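The Apple, Again
Jul 5, 2024

The invitation from Vallura promised "household robotics at work." I have been to enough of these open days to bring a sandwich and low hopes. In March I sat through one where the star of the show never left its crate.

Vallura's is held in a bright white space with a mezzanine, and the first thing visitors notice is that the robots are mostly absent. What the company wants us to watch is people. They hold a gripper in each hand and do chores with them, and the recordings go into a training set called Gondar. The chore on my visit involved an apple, a plate and a serving tray.

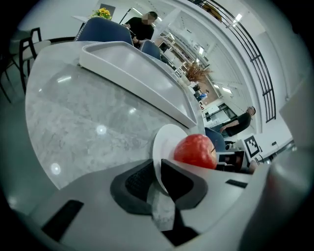

Apple and plate between the fingers of one of the hand-held grippers at Vallura's open day.

I asked how many times a person has to do this before a machine can. The guide said 100 runs make a useful start for one task. And for the next task? Another 100, maybe fewer. I asked what "maybe" rested on and was handed a brochure.

The brochure says Deton, the model trained on all this, handled tableware correctly in 59 percent of its trials. I read that line twice, because it is printed in the large type companies save for good news. A waiter with that record would be gone before dessert. The guide pointed out that last year's figure was 30, and I agree that is progress. I would still keep my own plates in the cupboard.

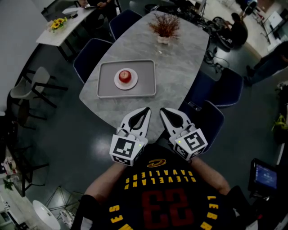
My bigger complaint is with the setting. A polished marble-patterned table and matching navy chairs make a nice dining room, but the tables I know have mail on them, and a sticky patch, and somebody's elbow. When I raised this, I was told that Kárason, the partner firm, will collect in real homes later on. No date was offered. I have heard "later on" at every demonstration I've attended, usually right before the coffee.

Some of it did win me over. The hand-held tools are a sensible idea, cheaper than tying up a whole robot, and a person can learn to use one quickly. I tried a pair myself. Picking up fruit with two stiff fingers is harder than it looks, and I came away with more respect for the staff who do it all day. 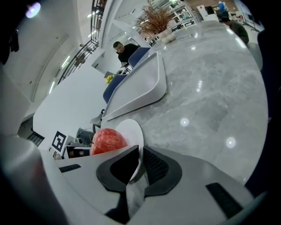
What I wanted, and didn't get, was one robot doing the same job with no one helping it. The guide said Deton was "between versions." Fine, but then call it an open day for the recording crew, and let people decide if they want to make the drive.

Vallura plans another in the fall. I've asked them to let me bring the apple, and the table if they'll have it. They said they would get back to me.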